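Ticket 377: Walk-in cooler controller drops off the network every night
Site: Punthorpe teaching kitchen
Status: Closed (with reservations)
Opened by: Friederike Engelhardt
Assigned to: Fung-ping Shek

Initial report (F. Engelhardt)

The temperature controller on our walk-in cooler is a Zostari, the wall-mounted kind with the display that only makes sense if you tilt your head. It reports to the Lonoter dashboard, which emails me when the cooler gets too warm. Since February it has been emailing me at 3 a.m. to say that it has lost contact with the cooler. At 3:10 it emails again to say that contact has been restored. The cooler is fine. I am less fine.

Steps already taken: restarted the controller. Restarted the router. Restarted the laptop I read the emails on, which I knew was pointless. Muted my phone, then lay there wondering whether the cooler was fine.

Reply (F. Shek)

Thanks for the detail. A few questions before I send you up a ladder.

1. Is the controller on Wi-Fi or on a cable?
2. Does anything else lose its connection at the same time?
3. Could you send a few pictures from the prep room, whatever you have?

Reply (F. Engelhardt)

It's on Wi-Fi. There is a network jack next to the controller, but it has been painted over at least twice. As for what else drops at 3 a.m., I'm not in the building then and would like to keep it that way. The label printer and the dishwasher panel are on the same network, but neither of them has ever written to me.

Pictures attached.
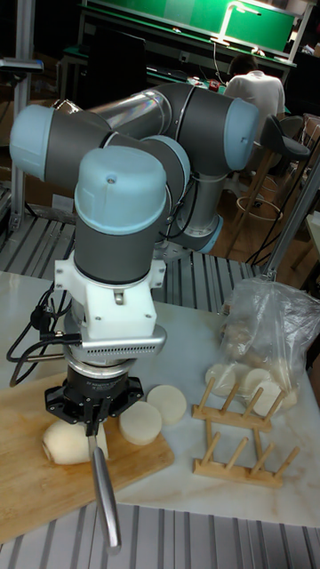
Attachment 1 of 2: prep room, arm folded, gripper at the bottom.

Reply (F. Shek)

Got them. Please log in to the router and look for a page called Scheduled Tasks, or Maintenance, or Smart Care. The name moves around with each firmware version. I want to know whether anything is set to run at 3.

While you're there, tell me which channel the Wi-Fi is using. If it says Auto, tell me that too.

Reply (F. Engelhardt)

The password on the sticker didn't work. The password in the binder didn't work. The password on the back of the binder did.

It's called Smart Care. Smart Care is on. It "optimizes wireless performance daily at 3:00." Channel is Auto, currently 13. I did not turn on Smart Care. I've asked around and everybody else also did not turn on Smart Care.

Reply (F. Shek)

There's your first culprit. Smart Care restarts the radio and picks whichever channel it likes best. Your router is apparently set to a region that allows channel 13, and the Zostari controller will only look at 1 through 11. When the router lands on 13, the controller can't see it and goes looking for its backup network.

Please do the following:

1. Turn Smart Care off.
2. Set the region to United States.
3. Set the 2.4 GHz channel to 1, 6 or 11. Pick whichever one your neighbors aren't on.
4. Save, then wait for the router to come back before touching anything else.

Do you have a backup network? The log you exported shows the controller joining something called ARSENAULT-GUEST.

Reply (F. Engelhardt)

Arsenault is the bakery next door. We have never, to my knowledge, been their guest. I suppose whoever installed the controller was standing there with no signal and asked for their password. So for some unknown length of time our cooler has been spending its nights on the bakery's Wi-Fi.

I did all four steps. We are on 6. I'll report back in the morning.
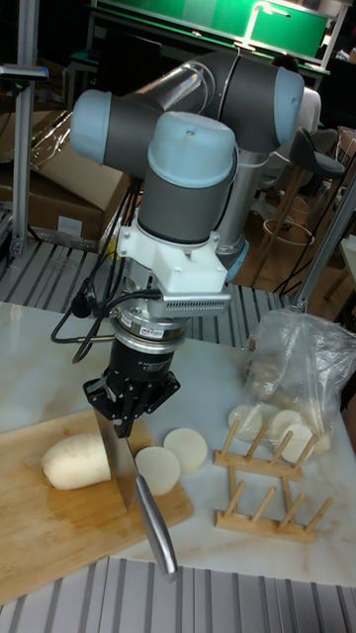
Morning report, as promised. One email instead of two, and it came at 4:15. Lost contact, never restored. The controller display says E-10 and the dashboard shows the last reading as a flat line. I checked the cooler with an ordinary thermometer on a string and it agrees with itself, so the food is safe and only the reporting has gone.

I'd call this progress, in that I got an extra hour and fifteen minutes of sleep.

Reply (F. Shek)

E-10 means it couldn't renew its address. It's still holding on to the one it got from the bakery. When that expired it asked your router for the same address back and was told no, and then it sulked. Older Zostari firmware does this.

On the controller, hold the down arrow and SET together until it beeps, scroll to NET, then choose CLEAR. Don't choose RESET. RESET sits directly under CLEAR and wipes your temperature limits – I've made that mistake on somebody else's behalf and was not thanked for it.

After the clear, rejoin your own network and leave the backup field blank.

Reply (F. Engelhardt)

Cleared. Did not reset, although the buttons are sticky and there was a moment.

It rejoined right away. Backup field is blank. I also went next door and told them our cooler had been using their Wi-Fi. They said they had wondered what "ZST-cooler" was and had assumed it was theirs.

Reply (F. Engelhardt)

Three nights now, no emails. I woke up at 3 anyway, all three nights, which I assume is outside the scope of this ticket.

Reply (F. Shek)

It is, sorry.

Closing this. Two things for later: update the controller firmware when the cooler is empty, and have someone scrape the paint out of that network jack. A cable would have saved us both the trouble. If Smart Care turns itself back on after a router update – and it may – reopen this ticket instead of starting a new one, so I don't have to ask about the binder again.

Resolution: Router channel fixed at 6, region corrected, Smart Care disabled, stored network settings cleared on controller. Firmware update pending. Jack pending.

Related tickets
Label printer prints yesterday's date after midnight
Dishwasher panel stuck in Portuguese
Lonoter: how to change who gets the alert emails
Zostari E-10 after power cut
Router password not in binder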